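Hilham Area Profiles: User Guide

Section 4. Comparing neighbourhoods and building a shortlist

This section explains how to compare places within a town or district and how to save the results as a shortlist. It assumes that you have already registered and set your home region, as described in Section 3. The screens referred to are those of the edition issued on 2019-03-01. Users of earlier editions will find the same functions under the Tools menu.

4.1 Before you begin

Decide whether you wish to compare whole towns or the neighbourhoods inside one town. The two kinds of area cannot be mixed in a single comparison. Figures for a small neighbourhood rest on far fewer households than those for a town, and a table that sets one beside the other is likely to mislead.

You will also need to know whether you are looking to rent or to buy. The setting affects the housing cost column and the order in which areas are listed.

4.2 Choosing the areas

1. Sign in and select Compare from the main menu.

2. Select Towns or Neighbourhoods.

3. Type the first few letters of the place name in the search box. Where two places share a name, the county is given in brackets after it.

4. Select Add. Repeat for each further area, up to a limit of four.

5. Select Continue.

Note: An area shown in grey has fewer than 200 recorded households. It may be added to a comparison, but income and rent figures are withheld and the cells are left blank.

Note: Boundaries follow the most recent local plan. In Flerkow, the former riverside wards were merged in May and now appear under the single name Flerkow Quays. Shortlists saved before the change keep the old names until they are refreshed.

4.3 Setting the weights

Each area receives a score based on housing cost, travel time, schools, local services and recorded crime. All five measures carry equal weight at first. To change this:

1. Select Weights at the top of the comparison table.

2. Move the slider for each measure to the left to reduce its effect, or to the right to increase it.

3. To leave a measure out altogether, clear the tick box beside it.

4. Select Apply. The table is redrawn in the new order.

Caution: Select Apply before leaving the page. Changes to the weights are not kept otherwise, and no warning is shown.

Travel time is measured to the place of work entered in your profile. If none has been entered, the distance to the nearest town centre is used instead – this can place outlying villages higher in the list than a daily traveller would expect.
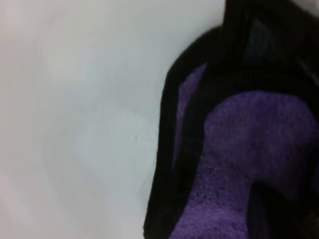
The score is a number from nought to one hundred and describes an area only in relation to the region selected. A score of 52 in Teshome and the same score in Drirner do not mean that the two places are alike. Areas in different regions should be compared by reading the separate columns.

4.4 Reading the table

Housing cost is the middle value of all recorded rents or sale prices over the past year. It takes no account of service charges or ground rent.

The schools column counts places available within the area and does not measure quality. Inspection reports are published separately and should be read in full.

An asterisk marks any figure that has been estimated. Estimates are made where about a tenth or more of the returns for an area are missing.

4.5 Saving and sharing a shortlist

1. Select Save as shortlist.

2. Enter a name of no more than 50 characters.

3. Choose Private or Shared. A shared shortlist may be read by anyone who holds the link, but only the owner may alter it.

4. Select Save.

To print a shortlist, open it and select Print summary. Landscape paper is advised where more than two areas are included.

Caution: Deleting a shortlist also removes any notes attached to it. Deleted notes cannot be restored.

4.6 Corrections

Residents and local bodies who believe that a figure is wrong may use the Report a figure link at the foot of each profile. State the area, the column and the source of the figure you believe to be correct. Reports on boundaries are handled by Widad Bitar, and those on housing and income by Dewanti Purba. Accepted corrections appear at the next quarterly update.

Section 5 deals with maps and map layers.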